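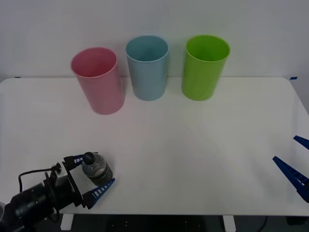
Fotis Psarras said it was too much money for a thing that pours. He'd said it in January and he said it again now, leaning on the doorframe with his coat on, and Iason let him finish. Then went back to the laptop.

The trial was up at midnight. Fondwood's terms, page one, bold. Keep the arms and pay, or box them up and ship them back to the warehouse at Ledel. Two arms, one table, the software. They called the whole kit Halinon. Sounded like a cough drop.

"What are you going to write?" Fotis said.

"The truth."

"How long is the truth?"

"They want 1,000 characters max."

That was the deal. Discount on the kit if you put up a review before the trial ran out. Good or bad, they swore it didn't matter. Iason had 991 characters and most of them were complaints.

Setup slow. Manual translated by somebody in a rush. Left arm fine, right arm sulks. He took out sulks. Put in hesitates. Put sulks back.

Behind him the left arm had the bottle. Pink, blue, green, the cups waiting in their row by the wall. Cap still on. It did that, it stopped and thought. You could go make a sandwich.

"Is it stuck?" Fotis said.

"It's planning."

"My brother in law plans like that."

Iason hit the key to start over. The motors hummed. He didn't look. He'd looked at it for weeks, looking didn't help.

The thing was for Michalis. That was the part he couldn't get into the box on the web site. Michalis Spanos, downstairs, hands gone bad since the summer, wouldn't have a nurse, wouldn't have his daughter, would maybe have a machine if the machine shut up. Four pills and something to drink, morning and night. Iason had said I can make that work. He'd said it over a plate of fish, a little drunk, and Michalis had nodded like it was already done.

So. Bottle, cap, pour, hand it over. Four things. He had nearly 100 runs in the log and he could tell you which ones went right without checking, it didn't take long.

The phone rang. Ettore Caputo, from Fondwood support. Always called at dinner.

"You are going to keep it?" Ettore said.

"I'm writing the review."

"Yes but keep it?"

"The right arm's slow on the cap."

"You updated?"

"I updated."

"You updated the right arm, or you updated the left arm and then the left arm told you everything was updated?"

Iason sat there.

"There is two updates," Ettore said. "It's not in the manual. I have told them. I've told Petridis, I've told everyone, put it in the manual."

"Who's Petridis?"

"He wrote the manual."

Fotis had come all the way into the room by then and was pretending to read the box lid. Iason found the second update. It was on a different menu, under Accessories. An arm, under accessories. He clicked it and the bar crawled and Ettore breathed in his ear the whole time, chewing something.

"Okay," Iason said. "It's in."

"Good. Change your review."

"I haven't posted it."

"So change it before."

He hung up. Ran it again. Hum, whir, that little click the fingers make when they close. He kept his eyes on the screen, on the line where it said hesitates, no, sulks. Fotis had stopped reading the box.

"Iason."

"Don't tell me."

"It's got the cap."

"Don't tell me, I said."

"It's got the cap off, it's going for the blue one. No. Wait. Yes, the blue."

He heard the pour. Small sound. Then the bottle being set down, more gently then he ever did it himself.

He deleted the middle of the review. That left the setup being slow and the manual, which were both still true. 3 stars. He looked at it. Four. Under Other Comments he typed, there are two updates, check Accessories, and then sat with his finger over the button because it was only ten past nine and he wanted one more run first, with Michalis in the chair.

"Go knock for him," he said.

"He'll be watching his show."

"Knock anyway."

Fotis buttoned his coat to go down one flight of stairs.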